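**To:** zarkimetti-manipulation
**Subject:** Re: [olia] does the second gripper need to do anything?
**Date:** 4th July

Dear Motaung, dear all,

Thank you for the question, and sorry that my answer is long. I wanted to look at the logs again before I write something wrong to the whole list.

You ask if the supporting gripper in Olia is useful or if it only makes the recordings slower. In our February runs I would have said the same as you. We trained then on 700 demonstrations where the second gripper was free to do what the operator wanted. Mostly it was hanging in the air near the box. The policy learned this very well, it also hangs in the air near the box.

For the new set we gave one rule to the operators: before the first gripper touches an object, the second one must close on a wall of the box, with one finger inside and one outside. It stays closed until the object is over the edge. We recorded 300 demonstrations with this rule, with soft things only (plush, fleece, folded cloth). The rest of the training is the same as in February, also the learning rate and the image size, so I think the comparison is quite fair.

What we see at Ponmont:

- The box moves much less. Before, when the finger caught the cloth and pulled, the cardboard came together with it and the next grasp was planned for a place where the box was already gone.
- The policy closes on the wall at a good height, even when we turn the box. I did not expect this from 300 demonstrations.
- Grasps of the plush ball are better. For flat cloth lying on the bottom I see no difference, and I would not like that someone cites us for this.
- It is slower. Closing on the wall costs time in every episode, and operators complain about their wrist.

There is one failure which is new and a little annoying. If the wall is bent outward, the policy sometimes closes with both fingers on the outer side, holds nothing, and continues as if all is fine. The gripper opening is in the state vector, so the information exists, but the policy does not seem to use it. I am trying now to add a small loss on the opening width. In the first 10 trials I could not see a clear effect, so please do not wait for this.

To your second point, about masking the supporting gripper out of the view: I tried it, and it gets worse. My guess is that the finger on the cardboard edge gives a kind of reference for the depth of the box. It is only a guess. With a depth input maybe the effect disappears - if somebody has a set with depth and cardboard boxes, I would be happy to run our code on it.

The fleece and the ball are both pink, and this was on purpose. We wanted that color alone is not enough to separate them. The red cloth is the easy one.

I will put the config files in the usual folder when I have cleaned the paths. The split file is already there, please use this one and not the older one.

Best regards from Ponmont
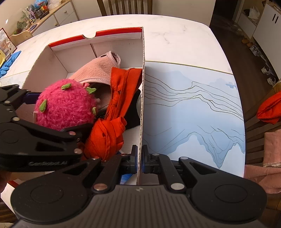
**Zodwa Swanepoel**

> Hello Zodwa,
>
> I read the Olia notes twice and I still don't get why you pay for the second gripper. We did about the same task with one arm and a box taped to the table, and 100 demos were enough for us to get something usable. Is the bracing really helping, or is it just tape that costs more?
>
> Also, have you tried masking the bracing gripper out of the image? I would bet the policy doesn't look at it at all.
>
> Motaung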